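Skerkholm Press to Publish Debut Novel by Binta Akinola in April

"The Salt Ledger" follows two sisters, a ferry and a family secret kept for half a lifetime

FUDBERG - Skerkholm Press is delighted to announce that it will publish "The Salt Ledger," the first novel by Binta Akinola, this April. The book will come out in hardcover and as an e-book, with an audio edition read by Wanpen Inthanon.

Akinola's novel came to us through our open reading month, when 1,584 manuscripts landed in the inbox. Editor Tumelo Ngcobo opened this one on a Monday morning and missed lunch, and then missed his train home!

"I kept telling myself one more chapter," said Ngcobo. "It's funny, it's sad, and the mother is one of the best characters I've read in years. I called Binta the next day and talked far too fast."

The story begins when Ruth and Adaeze inherit their father's ferry and find an old account book hidden under the wheelhouse floor. Half the names in it belong to people they grew up with. The sisters haven't spoken since the wedding, and now they have one winter to decide what to do with what they know.

"I wrote most of it at my aunt's kitchen table," said Akinola. "She thinks Ruth is based on her. She's right, and she's thrilled."

The hardcover runs to 470 pages, with a jacket by Aminu Akande. A signed edition of 100 copies will be sold through the Ibrahim Bookshop in Fudberg, where Akinola will read from the opening chapter and take questions at 7 p.m. on publication day. Entry is free - come early for a chair.

Review copies are available now. Please write to Nnamdi Adeyemi in the Skerkholm publicity office.
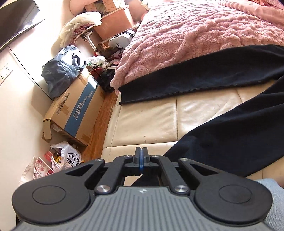 2 min read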